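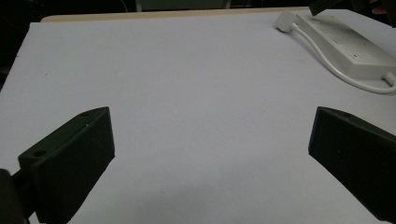

Page last changed: February 28, 2025

Handheld Gripper Recording: Questions About the House Rules

These are the rules for recording demonstrations with handheld grippers at the Lucero bench rooms. Shigeru Hirano wrote the first set. Cremilda Toledo and I have been cutting it down ever since. Where I think a rule is weak, I say so. You still have to follow it until it changes.

Do these rules make our data "compliant" with anything?

No. People keep putting that word in slide decks and I keep taking it out. Safety standards for industrial robots deal with machines that move under their own power. A gripper you hold in your hand and squeeze is a hand tool with a camera on it. If your customer asks for a certificate, send them to me before you promise one.

Then why have rules at all?

Two people recording the same task on the same bench used to hand in data that could not be used together. One began every take with the fingers open, the other began with them wherever they happened to be. Most of what follows exists to stop that kind of thing. A smaller part is about not getting shocked or tripping.

How should a take begin?

Fingers fully open, nothing between them, both fingertips in view of the camera. Hold still, then start. If you are already reaching when the recording begins, throw the take out and do it over.

Does the work surface have to be white?

It has to be plain and matte, and it has to stay the same for the whole session. We use white because we have a lot of it. I have heard the claim that white gives better results, and the only support I was shown was one comparison from the Namia project with different operators on each side. That tells me nothing. Small specks and soft shadows are fine. Don't stop a session to wipe off dust.

What about the dark room behind the bench?

Leave it dark if it was dark at the start. Changing the light halfway through a session does more harm than a gloomy background.

Can I use a power strip as a task object?

Yes, under these conditions:

The strip is dead. Its plug is out of the wall and lying on the work surface where the camera can see it.
The cable lies flat and loose on the surface. No knots and no tape.
If the cable runs off the surface, check where it ends up before you sit down.
Nobody plugs the strip in between takes to charge a phone. This has happened.

"It has a switch and the switch is off" does not count as dead. Toshio Sakai argued this with me for most of November and the answer is still no.

White strip on a white surface? Isn't that asking for trouble?

It is harder to see, yes. The rule book does not forbid low contrast, and I don't think it should. Homes and offices are full of white plugs on white desks. Mark the session "low contrast" in the log so whoever trains on it knows what they have.

May a second person, or a second tool, be in view?

Allowed at the edges if the task calls for it. The log has to say so. A hand at the border that is in the log is data; one that isn't becomes a long email thread. Keep faces out of view in every case.

Printed fingers: who checks them?

You do, before each session. Look at the inner faces and around the screw holes for cracks. Swap the fingers as a pair, never one at a time. The old rule said to replace them every 100 takes. I asked where that number came from and Shinji Oda, who had typed it in, could not remember. It is gone. If you see wear, replace them.

How many takes per setup?

At least 4, with the objects moved between each. Why 4? It was a compromise between 3 and a much larger number that the operators would have ignored. I would like better grounds for it and don't have any.

Fasusmont sells an automatic quality score. Can we skip the manual review?

Not yet. We ran the tool over batch 1588 and it passed takes that began with the fingers half closed. The sales answer was that the next release handles this. When I have seen the next release do it on our own recordings, I'll change this paragraph.

The Grumgate site uses different rules. Which ones win?

The rules of the room you are standing in. Noboru Amano keeps the Grumgate version and we compare the two when we both have time, so not often. Write the site name in the log.

How do I get a rule changed?

Send Cremilda the rule number, what you want in its place, and the recordings that made you think so. "Everyone else does it this way" goes to the bottom of the pile. Recordings where the present rule caused a bad take go to the top.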